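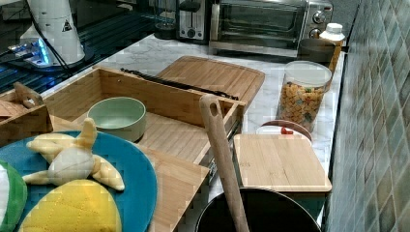 Wednesday, and the equipment list still isn't settled. I promised Verna Achterberg a final version before she goes on leave and I have spent most of the day going back and forth over the same few lines. The arms are the easy part. It is the kitchen bench stock that keeps growing, and it was never costed properly because everyone thought of it as odds and ends. One worktop takes a toaster, a toaster oven, bamboo boards, a drawer box, a plate of plush food and a canister of cereal, and every one of those has to be bought again for Solcombe if the two sites are to match. Last year it all went through on petty cash. This year I want a proper line for it.

Prices so far. Horobets have quoted 1,236 for the spare gripper with its cable and mounting plate. That is more than I had put down, but the cable was extra on the old quote and I had missed it. Delivery is 15 working days, so if it goes in this week we should have it before the end of March. Stellavgate came in lower but won't hold spares in this country, and I don't want to be waiting on a parcel with a bench standing idle. I have written both down and marked Horobets as preferred. Verna will ask why, so I put a sentence in.

Bamboo boards: 6 more, all one size, with the groove. I'd have gone for a mix, but the team asked for the same board at both sites and it does make reordering easier. The total for boards and trays is 88, which I rounded to nothing, just left as it was.
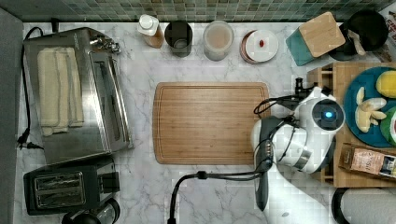 Cables need a line of their own as well. I had them under sundries and they don't belong there. Clips, sleeving, a longer mains lead for each bench and a spare of everything that plugs into an arm. I asked for lengths this morning and got three different answers, so tomorrow I shall take the tape measure and do it myself.

Still undecided about the second arm for Varnatdale. The room there isn't ready and the electrician hasn't given a date. If we buy now it sits in its crate and the warranty runs. If we wait, the money may be gone by the summer. I have moved it to the next round and left a note beside it. Not happy with that but it is better than a crate in the corridor.

Had a late lunch, soup and the end of the loaf. Rang Horobets again at four to ask whether the quote includes training. It doesn't. Half a day is charged separately and they will send the figure over. I'll leave that box blank until it comes.

To do: measure for leads, chase training price, ask Verna which code the plates and toy food go under, send the list.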